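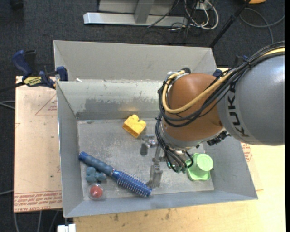
Review: Paladora picking software, after one winter at Lamska

We sort returned household goods and toys. Since February the Paladora software runs our KUKA arm at the mixed bin, and I am the shift lead there.

What is good: it handles odd shapes well. A round hairbrush or a toy block is no problem, and on a normal shift it clears 400 pieces. My wrists are thankful. Before, two of us bent over the bins all day.

What is less good: clear plastic. It often tries three times and then calls a person. The alarm is also too loud – I wrote to Mets, our supplier, and still wait for the answer.

The work has changed. We lift less, but we watch a screen more, and some colleagues find this more tiring. Training was one Tuesday morning, too short for the older staff.

Four stars from me. I would ask for a second training day before you sign.

Dace Lukoševičius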